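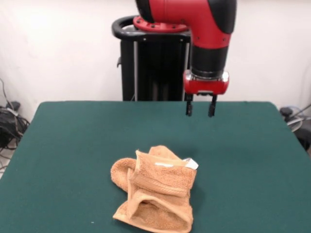

Toalhas ásperas depois de lavar

Llinos Gape
Comprei um jogo de toalhas de algodão da Zevham em novembro do ano passado e já estão ásperas. Lavo a 60, com a dose de detergente que vem na embalagem, e ponho sempre amaciador. Seco no estendal da varanda, porque não tenho máquina de secar. A água da minha zona é bastante dura. Há forma de as recuperar ou mais vale comprar outras?

Dilwyn Owen
Deixe de usar amaciador. Vai-se acumulando na fibra e a toalha passa a absorver menos. Para tirar o que lá está, faça uma lavagem só com 200 ml de vinagre branco de limpeza, sem detergente, e a seguir uma segunda lavagem normal com metade da dose. Não misture vinagre com lixívia em caso nenhum. No meu caso foram precisas duas rondas até se notar diferença.
Convém também não encher o tambor. As toalhas precisam de espaço para enxaguar — se a máquina tiver enxaguamento extra, use-o. Antes de estender, sacuda cada uma com força umas quantas vezes, e outra vez quando a recolher.

Ziad Hattar
As minhas têm mais de 9 anos e continuam boas. Nunca levaram amaciador.

Faraji Muriithi
Concordo com o Dilwyn quanto ao vinagre, mas não o usaria todas as semanas, porque pode estragar as borrachas da máquina. Com água dura, o detergente em pó costuma dar melhor resultado do que o líquido. E evite o sol direto o dia inteiro: recolha as toalhas assim que estiverem secas. Se o pelo já estiver gasto até à trama, não há lavagem que resolva — essas ficam para o chão.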